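Jamham Opens Its Demonstration Library to Outside Learning Teams

Nov 17, 2021

Jamham, the small automation company behind the Brunet line of workbench arms, said today that it will begin sharing its growing library of recorded demonstrations with outside teams who are teaching machines to handle everyday objects. The library, called Cilum, has been in the works since August, and the people who built it are delighted (and a little tired) to be able to talk about it at last.

Cilum holds recordings of people guiding robot arms through the sort of jobs that fill an ordinary day in a shop: opening a drawer, picking one thing out from among many, setting it down on a counter, putting it back. Each recording keeps the movement of the arm together with the camera views and a short written note of what the operator meant to do. The first release contains 404 hours of such recordings covering 87 tasks, and more will be added as the operators finish checking them.

"When we started, we thought the hard part would be the robots," said Noman Niazi, who leads data collection at Jamham. "The robots have been fine, mostly. What takes the time is deciding what to ask of them. You can have a person move the same block from the same spot all week long, and at the end of the week you've got a system that is very good at that block and no good to anybody with a messy drawer. So we went looking for messy drawers, and I'm happy to say we had plenty of them already."

That thinking shaped the whole program. Jamham records at working benches, with tools left lying where people have put them down, and operators are asked to leave the background as they find it. Supplies such as tape get a good deal of attention in the first release, partly for the variety of colors and widths and partly for the way rolls crowd against each other in a drawer and have to be approached from above with some care.

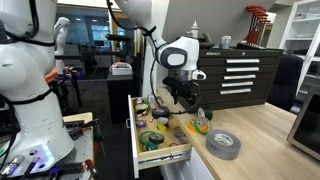

Operators train for 2 weeks before any of their recordings are considered for the library. They learn to move at an even pace, to pause before closing the gripper, and to keep going when a grasp goes wrong, so that the recovery is saved along with the mistake. Failed attempts stay in Cilum with a label of their own, and several of the teams who tried an early copy asked for more of them.

"I've been doing this since the very first bench was set up, and I still get excited when somebody finds a new way into a crowded drawer," said Paraschiva Olteanu, senior operator. "We compare notes over lunch! One of us will tip an item with a fingertip before lifting it, another will come straight down, and both of those go in. A learning system ought to see that people don't all do things alike."

The recordings can be read with Prorkico, Jamham's viewing and labeling program, which is included with every copy of the library. Prorkico lets a team search by task or by object, play the camera views side by side, and mark the moments of contact for their own training runs. A written guide comes with it, along with the instructions Jamham gives its own operators.

Access is by application. Jamham expects to welcome 48 teams in the first round, with places set aside for schools and for smaller companies that don't have arms of their own. Applicants should send a page or so on what they hope to teach and which tasks they would most like to see recorded next; the operators read these themselves and are glad of suggestions.

About Jamham
Jamham builds and supports Brunet workbench arms and the software that goes with them. Questions about Cilum may be sent to the data collection team through the contact form on the company's website.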